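Radton Wireless Mouse: Set-up and Care Guide

Section 3: Getting your desk ready and placing the mouse

By now you should have the batteries in and the receiver plugged into your computer. If you haven't, pop back to Section 2 and come and join us again when the little light under the mouse has blinked. There's no hurry, and nothing will be harmed by leaving things half done overnight.

We've given the desk its own section on purpose. A good many of the letters we get about a jumpy pointer end up being about the table and what's living on it, and most can be sorted out in a few minutes without touching a setting.

3.1 Clearing a space

1. Choose the part of the table where your hand naturally comes to rest when you're sitting back in your chair. On a table with a curved edge, try a couple of spots before you settle on one.

2. Clear a patch at least 300 mm wide. You can get by with less, but you'll find yourself lifting the mouse and setting it down again, and your wrist will let you know by the end of the afternoon.

3. Gather up anything flat. Stickers, paper cutouts, receipts and loose notes are the usual culprits, as a mouse will happily ride up over the corner of one and send your pointer off to the far side of the screen.

4. Wipe the surface with a soft cloth, barely damp, and let it dry before you go on.

Note: You don't need to strip the table bare. We like a desk with some life in it, and the things you enjoy looking at can stay — just move them back beyond the reach of your hand.

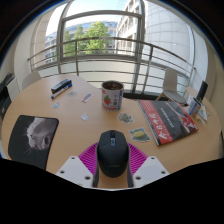 Pens and other tall odds and ends do well in an upright container toward the middle of the table, and a spiral-bound notebook or calendar can lie off to one side where you can still read it. Keep the binding clear of the mouse's path, though, as the wire can mark a glossy shell.

3.2 Placing the mouse

5. Set the mouse down with the buttons and the scroll wheel pointing away from you. It sounds too obvious to print, we know, but a mouse turned even a little to one side makes the pointer drift at an angle, and it can be maddening to work out why.

6. Rest your palm lightly on the back of the shell, with your first two fingers on the buttons. Your thumb and little finger should sit against the sides without squeezing.

7. Move the mouse slowly to the left, then to the right, then in a big lazy circle. The pointer should follow along smoothly. If it stutters, turn to the troubleshooting pages, item 294.

8. Roll the wheel toward you with a long document open on the screen. The page should travel down. If you'd like it the other way around, Section 5 has the setting.

Caution: Don't use the mouse on glass or on a mirror. On a very shiny varnished table, a plain mat or even a sheet of coloured paper taped at the corners will do nicely.

Caution: Keep open drinks well back. If something does spill, turn the mouse upside down, take out the batteries and leave it for a full day before trying it again.

3.3 Looking after the finish

Dark, glossy shells show fingerprints — there's no getting around it. A dry lens cloth is all you need, and please leave the window spray in the cupboard, as it can cloud the surface over time. Run a dry cotton bud along either side of the wheel every month or so, or whenever scrolling begins to feel gritty.

If you need a spare battery cover, ask for part 333 and have your proof of purchase handy.

Continue to Section 4: Adjusting the pointer speed.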